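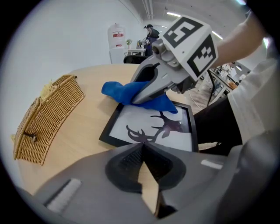 In June we moved to a smaller apartment in Eklow, and I am still learning how to live with less wall. The old place had a long corridor where everything could hang. Now I have 2 good walls, and one of them gets the afternoon sun, so I don't want to put any prints there.

I bought a pack of 18 hooks and used four. My neighbor says I should wait until winter, when the light is different, and decide then. I think she is right, but it is difficult to be patient with bare walls. For now I lean the big ones against the bookshelf and change the order every evening.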